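Lanterns on the water: the winter festival of Wernholm

3/14/22

Every December the small harbour town of Wernholm puts 2,841 paper lanterns on its canal, and for one evening the street lights are turned off. The custom began 43 years ago, when the fishing families wanted to greet the last boats coming home.
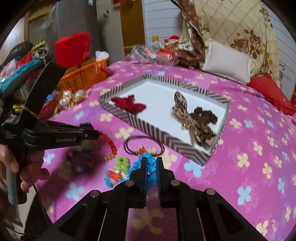 The lanterns are made in the neighbouring village of Drondholm, where the workshop opens its doors to visitors in the week before. Colour has its rules. The old families keep to white, and the newcomers may choose as they like. The bright blue of the beaded bracelet, next to that magenta-purple, would suit the children's boats, which travel at the front of the procession. The Pasaribu bakery sells almond buns on the bridge, and I advise you to arrive early – the first 200 are gone before dark.
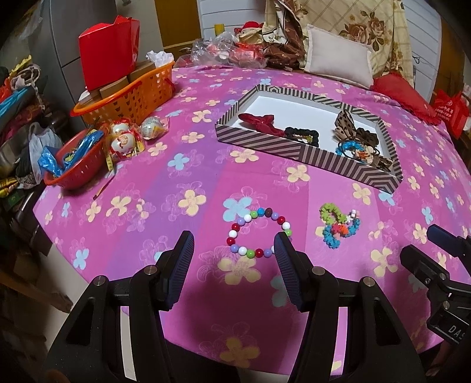

Do you need a ticket for the procession?
Only the grandstand by the lock is ticketed. It has 700 seats, and along both banks you can stand free of charge.

The Gavix ferry brings visitors from the mainland and waits until the last lantern has passed the lock.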